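Drikdale's shared office will charge by the desk, but the math is still missing

Drikdale's newest shared office opened its second floor to paying members this October, and the company running it would like everyone to know how much they will save. The people being asked to sign up may want to see the arithmetic first.

Protska, which leases the floor, is offering desks at $153 a month. The price covers a seat, lights, internet and use of the common tables. It doesn't cover parking, printing or a drawer that locks. A brochure handed out at the door calls the space "a living room for work," a phrase that could mean almost anything and in this case seems to mean there are flowers.

The furniture is plain enough. Desks are light wood on white legs, the walls and ceiling are white, and the brown table gets the homey touches.

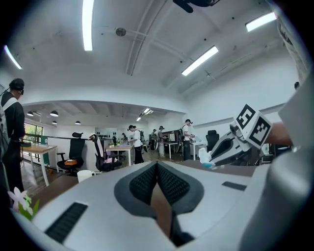 A mug and a pink flower at the brown wooden tabletop on Protska's second floor.

Réka Kocsis, who manages the floor for Protska, said the layout was kept open on purpose. "People told us they were tired of little boxes," she said. Asked how many people, she said the company had held "a lot of conversations" and that a summary might be posted later.

The floor measures 3,230 square feet and is meant to hold 54 members. That figure includes anyone sitting at the common tables, and Kocsis confirmed it also assumes that not everybody will show up at once. She didn't have a number for what happens if they do.

Noise is the other open question. There are no dividers between the desks, and the company's plan for phone calls is that members take them in the hallway. The hallway is long, has a lower ceiling, and is how people get in and out. Protska says it will "monitor feedback." The same promise was made about its first floor, where members complained for 11 months before felt panels went up. 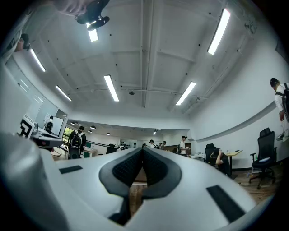 Daylight is the best argument for the place. The row of tall windows along one wall does real work, and the ceiling carries long fluorescent fixtures for the rest of the day. Whether the desks farther from the glass should cost the same as those beside it is something Kocsis said had "come up." For now there is one price.

Trenenness, the older shared office across town, charges more but gives each member a locker and two hours a week in a closed meeting room. Its members also sign by the month. Protska asks for a full season up front, with no refund after the first week.

Kocsis said over half the desks were already spoken for. She declined to say how many of those were paid. The floor is open for walk-through visits from 9 a.m. until noon, and the contract is available at the front counter on request.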